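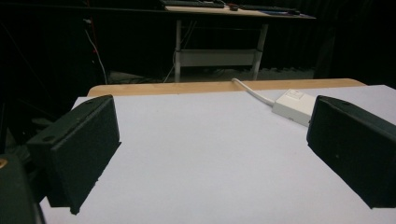
Do we still need to cover the long table before every repair evening?
Please do, every time, and wipe the white board down before it goes back behind the door.

That question came up before we had even sat down, so it goes at the top of the minutes where people will find it.

Flollbridge Repair Evening, planning meeting, May
Last updated: May

Present: Gobnait Lynch (chair), Alvar Eide, Embla Strömberg, Teresa Figueiredo (minutes)
Apologies: Jonatan Ekström

1. Last minutes
Agreed, with one correction. Alvar wishes it known that he offered to look at the kettle, and did not promise to fix it. Gobnait said she remembered it differently but was happy to let it go.

2. The long table
We talked about this for a good while, as we always do. The table came to us from the old Isaksson workshop and dates from 1961, and we are all very fond of it. Embla feels the wood has suffered enough from solder and glue, and she would like the pale surface laid over it for all work, including the quick jobs. Small screws also show up so much better against white – Alvar said he has lost far fewer since we started. Gobnait asked whether the cover might be trimmed to leave a little more wood showing along the back, where people like to rest their cups. After some friendly back and forth it was decided to leave the size alone and keep cups on the windowsill.
ACTION: Embla to write a short note for the inside of the door.

3. Adapters and small parts
Teresa reported that the adapter drawer is full again and very hard to close. Agreed that any adapter without a readable label gets tested, and if it can't be matched to anything it goes for recycling. Alvar asked that we hold on to the Renico ones a little longer, as two regular visitors have lamps that take them. This seemed kind and sensible to everyone. Plustico have quoted us 42 dollars for a set of stacking trays, and we will buy one set to start with.
ACTION: Teresa to order the trays. Alvar to sort the drawer.

4. Opening time
Doors at 7 as usual. Helpers are welcome earlier, and Gobnait will bring soup if she has the use of her car.

5. Any other business
Jonatan sent word that he would like 1000 new flyers printed. We thought this was a lot of flyers, bless him, and Gobnait will have a word – perhaps we can start with what is left in the cupboard.

Next meeting in the same room, date to be sent around by Gobnait.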